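Setting the Table at Asden House
A page for younger visitors from the Tidum Museum of Home Life

People have eaten together at tables for thousands of years. A table keeps food off the floor and gives each person a place to sit. Before a meal can begin, however, the table has to be made ready. This job is called setting, or laying, the table.

The first step is to clear the surface. Books, toys and papers are put away, and the top is wiped with a damp cloth. Crumbs and sticky spots are easier to see on a pale table than on a dark one. For this reason, many kitchens have white or light-colored tops.

Next come the dishes. A bowl holds soup, cereal or anything else that might run off a plate. A cup holds a drink. Both have a rim, the edge that goes all the way around the top. A good rim is smooth and slightly rounded, so that it is comfortable to drink from and less likely to chip.

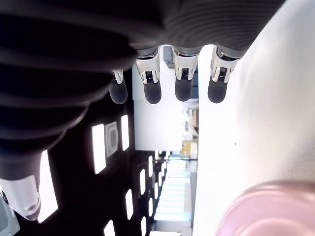
Many cups and bowls are also shiny. The shine on pottery comes from glaze, a thin coat of glass. The potter brushes glaze onto the clay or dips the clay into it, and then heats the piece in a very hot oven called a kiln. Glaze can be made in almost any color. It also keeps water from soaking into the clay. Plastic dishes need no glaze, and they are lighter to carry.

The Kiseck Gallery at Asden House has 323 cups and bowls on display. The oldest were made for a farm kitchen, where 9 people sat down to supper every evening. Children under three received a small bowl with a wide base, which was hard to tip over.

Words to know
Glaze: a thin, glassy coat on pottery.
Kiln: a very hot oven for baking clay.
Rim: the top edge of a cup or bowl.

Visitors may handle two of the bowls at the table beside the gallery door. Please use both hands.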